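Fil sur le rangement de la pièce de travail, pour ceux qui me l'ont demandé après le dernier. C'est long, je numérote.

1/ Point de départ : une pièce avec un parquet clair, un bureau assis-debout blanc et trop d'affaires par rapport à la surface. Le bureau servait de dépôt pour le courrier, les clés, les chargeurs, les piles et les tickets de caisse.

2/ J'ai commencé en septembre par vider les tiroirs du vieux caisson. 11 câbles dont je ne connaissais plus l'usage. J'en ai gardé 3. Les autres sont partis à la collecte du quartier.

3/ Le caisson lui-même est parti aussi. Un Gretwood, lourd, avec des roulettes qui marquaient le sol. Pirmin Fankhauser l'a récupéré pour son atelier, il y range ses vis.

4/ Ensuite la question du plateau. Ma règle : une seule chose reste dessus quand la journée est finie. Tout le reste va dans un meuble ou dans une autre pièce.

5/ La chose qui reste, c'est une corbeille tressée, brun orangé, à bords bas, du genre corbeille à pain. Elle vient de la cuisine, où elle ne servait plus.

6/ Pourquoi des bords bas : avec une boîte haute on empile et on oublie ce qu'il y a au fond. J'avais une boîte Nivura à couvercle avant, j'y ai retrouvé une facture de 939 francs payée en retard. Frais de rappel compris. 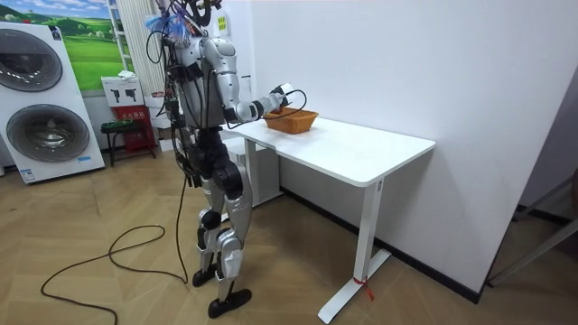 7/ Question reçue plusieurs fois : qu'est-ce qu'on met dans la corbeille et à quel moment on la vide ?

8/ Le courrier à traiter, les clés et les lunettes, et on la vide le soir avant d'éteindre. Ce qui demande plus de cinq minutes est noté dans l'agenda et le papier part dans la chemise en carton.

9/ Pour le bureau : plateau blanc aux angles arrondis, pieds blancs, l'avant en T. Les angles arrondis comptent dans une petite pièce, je me cognais la hanche à l'ancien deux fois par semaine.

10/ J'ai comparé avec un modèle Hesero, plus large. Écarté à cause de la profondeur, la porte ne s'ouvrait plus complètement. Mesurez l'ouverture de la porte avant de commander, pas après.

11/ Le petit repère rouge en bas du pied avant : je le garde. Il me sert à remettre le bureau au même endroit après avoir passé l'aspirateur.

12/ Pour le parquet, serpillière bien essorée, toujours dans le sens des lames. J'utilise le savon Hämmerli, un bouchon par seau. Avec deux bouchons, chez moi, ça laissait un voile et il fallait rincer.

13/ Les câbles au sol sont le point faible de la pièce. Je n'ai pas encore de solution qui me convienne. La goulotte adhésive a tenu quatre jours. Si vous avez un système sans perçage, je prends.

14/ Tsz-kin Chung me conseille des attaches en tissu, fixées sous le plateau, avec du mou pour que le bureau puisse monter. Je vais essayer ça en premier, c'est le moins cher.

15/ Budget total depuis septembre, puisqu'on me le demande : 1 521 francs. Le bureau en représente la plus grande part. La corbeille, zéro. J'ai aussi compté la goulotte, même si elle est à la poubelle.

16/ Ce qui n'a pas marché : les étiquettes. J'en avais mis sur toutes les boîtes de l'armoire, et au bout d'un mois la moitié étaient fausses. J'écris maintenant au crayon sur du ruban de masquage, ça se change en dix secondes.

17/ Ce qui n'a pas marché non plus : la deuxième corbeille. J'en avais ajouté une pour les papiers « à voir plus tard ». Elle s'est remplie et je ne la regardais jamais. Supprimée, les papiers sont triés et c'est réglé.

18/ Pour l'entretien de la corbeille : brosse souple, à sec, entre les brins. Évitez de la laisser tremper dans l'évier. La mienne passe aussi sous l'aspirateur avec l'embout à meubles, à faible puissance.

19/ On me demande si ça tient à plusieurs. Chez nous on est deux à utiliser la pièce. La règle du plateau est respectée quatre soirs sur cinq, le cinquième il reste une tasse.

20/ Prochaine étape, l'étagère du couloir, qui a récupéré une partie de ce qui traînait ici. Il y a deux rayons de classeurs que je n'ai pas ouverts depuis le déménagement.

Ajout du 08/01/2026 : les attaches en tissu sont commandées. Je répondrai sous ce message quand elles seront posées.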